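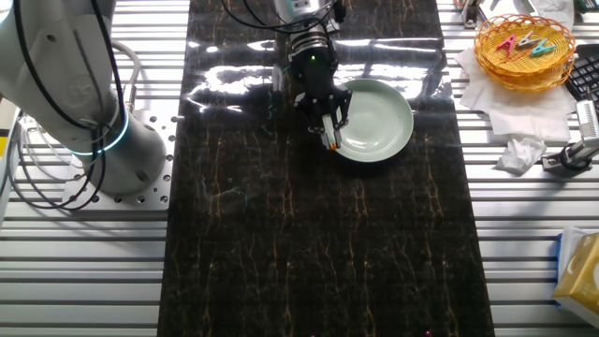
Figure 3. Bench cell during a placing task, gripper at the rim of the bowl.

18 Oct 2020
Ludger Bauerfeind

4.2 What the operators do now

Before the cell went in at Plidbridge, one person did the whole placing step by hand, 200 pieces a shift and sometimes more. Small parts into dishes, dishes to the next bench. Dull, by all accounts, but you could talk while doing it. After March the same people were moved to what the Brandes rota calls "tending". Loading, clearing, restarting. No change in pay grade, no change in hours. Three of the people we interviewed said they felt busier, two said less busy, and the log does not settle it (1,072 stops over the period, most of them short).
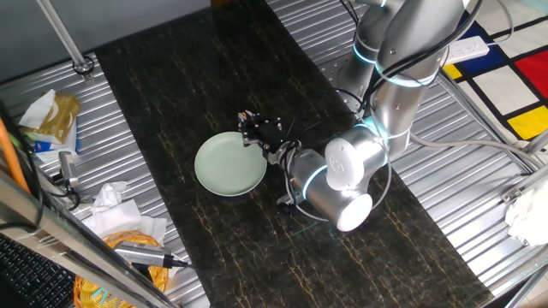 Tending is mostly walking and reaching, and the rota has no line for either. Operators at both sites told us the layout matters more to them than the arm's speed. Skumum had kept its supplies in a locked cabinet across the aisle, so every restart meant a trip. Plidbridge let people keep things at the bench, and the bench filled up: a box of tissues, a keyboard and a woven basket all sit within a short distance of the arm in the cell as we found it. The safety lead wanted it cleared. Operators wanted it left alone. It was left alone, mostly. One of them put it this way: "if I have to go find it I wont use it."

Second theme was waiting. A stop takes little time to fix but the operator has to be near enough to notice,
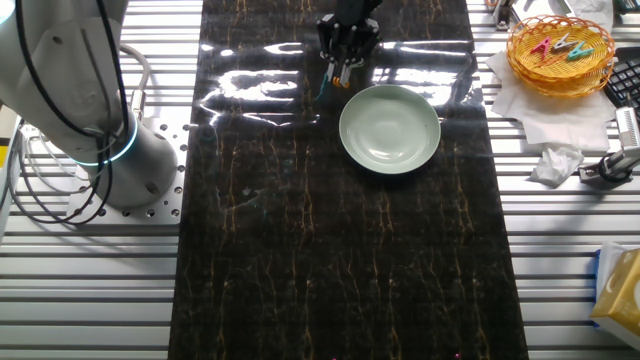

and being near enough means not doing anything else that counts as work on the rota. Badovby tried giving each tender two cells. Output per head went up by 70 pieces a week, complaints went up too, and the trial was dropped after the first 3,000 pieces. People there said the trouble was the switching, more than the load itself. We did not get to measure this properly, the shift sheets had been filled in after the fact and the times dont line up.

Training was thin everywhere. Half a day, then a colleague. Most of what tenders knew about clearing a bad grip came from eachother, and none of it was written down at the time of our visits. See 4.3 for the handover notes.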